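Moving a Dinner Set Across the Country

Reading time: 3 min

My aunt left me her dinner service in the spring. It is not valuable. She bought it in Brindis when she was first married, a few pieces at a time from a shop called Oprea, and it has a thin green line around the rim of every plate. I had it valued once on her behalf and the man offered 200 for the lot, which she took as an insult and never mentioned again.

The set was in her old flat and I live 800 miles away. I got quotes from two moving companies in June. One wouldn't cover breakage on anything I packed myself. The other would pack it for me, but wanted more than the set was worth. I decided to drive it home.

Deok-su Pyo, who used to run the kitchen where I worked in my twenties, gave me most of the advice I followed. Plates go on edge, like records, and never flat. Bowls go in nests with paper between them. Lids come off the tureens and get wrapped separately. The bottom of each box gets a thick layer of crumpled paper before anything else goes in, and the top gets another one, so that when you close the flaps and press down a little you feel it push back. If you shake the box gently and hear a clink, start over.

I started over on 3 boxes.
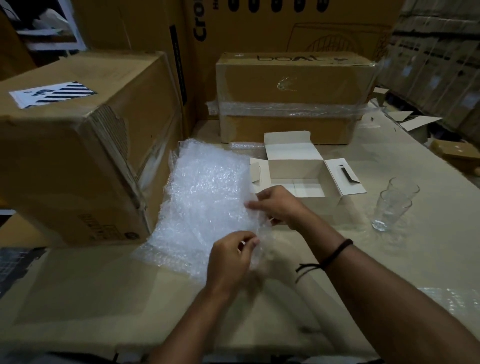

Page last changed: 26/08/2025

The other thing I learned is that small boxes are worth the extra money. I had saved two big ones from when we bought the bookcase, and I filled the first one before I found out I couldn't lift it. A full box of stoneware is heavy in a way that a box of sweaters doesn't prepare you for. I ended up with eight small boxes and used the big ones for her curtains and table linen.

For paper I used plain newsprint from a packing supply place. I had planned on old newspapers, but the ink comes off on your hands and then on the plates, and some of hers have fine cracks in the glaze. I didn't want to find out whether the ink would stay in them. Bubble wrap I kept for the odd shapes, mainly the gravy boat and the two tureens. Cups got paper inside first, then paper around the handle, then a full sheet around the whole thing.

I wrote the contents on the side of each box and not on the top, so I could read them when they were stacked. I also kept a list in a notebook. I was glad of it when I got home and wanted a cup of coffee out of one of her cups before I had unpacked anything else.

The drive took two days. I stopped overnight in Skillov and carried everything into the motel room, which took a while. I probably didn't need to.

One saucer broke. It was in the last box, the one I packed when I was tired, and I had put it in flat on top. I've kept the pieces in a drawer for now. The rest is in the cabinet in the dining room, and we use it on ordinary days. My aunt only brought it out at Christmas.

Comments

Virgil Rusu
We had the same green line pattern growing up. My mother's was from Cuvholm, though, so maybe more than one shop carried it. Do yours have a mark on the underside?

Aparecida Bezerra
Agree on the plates on edge. I moved with mine flat the first time and lost four.

Wanting Xiao
Did you tape the bottoms twice? I had one open up on the stairs.

Hafiz Raju
Saucers are always the ones that go. You can sometimes find single replacements at estate sales if you don't mind waiting.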